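Progress report: seating refurbishment, Zakeo common rooms
Reporting date: 2025-09-07
Prepared by: Tyra Magnusson
For: Roald Brekke, Wukireo

Status

Work in the first two rooms is complete and signed off. The third room is in progress. Five rooms are included in the grant, and the order of work is the same as in the plan approved in February.

Upholstery

The fabric chosen for all seating is a light gray woven cloth with a fine, tight weave. Igor Beneš compared it with the darker option on the shortlist and preferred the lighter one for rooms with little daylight. The slight speckle in the yarn was part of the specification - plain cloth showed lint and small marks too readily in the trial. Seat tops are to be covered in a single width where the piece allows, with joins kept to the sides.

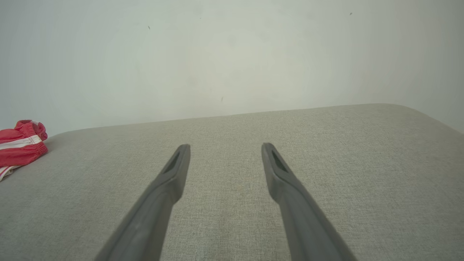

Light gray woven upholstery fabric, flat top surface.

Foam for the third room was delivered one week behind schedule. The supplier, Kakakhel, has replaced two blocks that were cut to the wrong depth. Fitting continues in the meantime on the pieces that are not affected.

Costs

Spending on fabric is within budget. An additional 800 was moved from the contingency line to cover foam, as agreed with Xiaoqing Yan. No further transfers are requested.

Next period

Finish the third room and start stripping the old covers in the fourth. Ebbe Söderlund will check staple spacing and corner folds before each piece is returned to use. The cleaning instructions for the new fabric are in draft and will be sent with the next report.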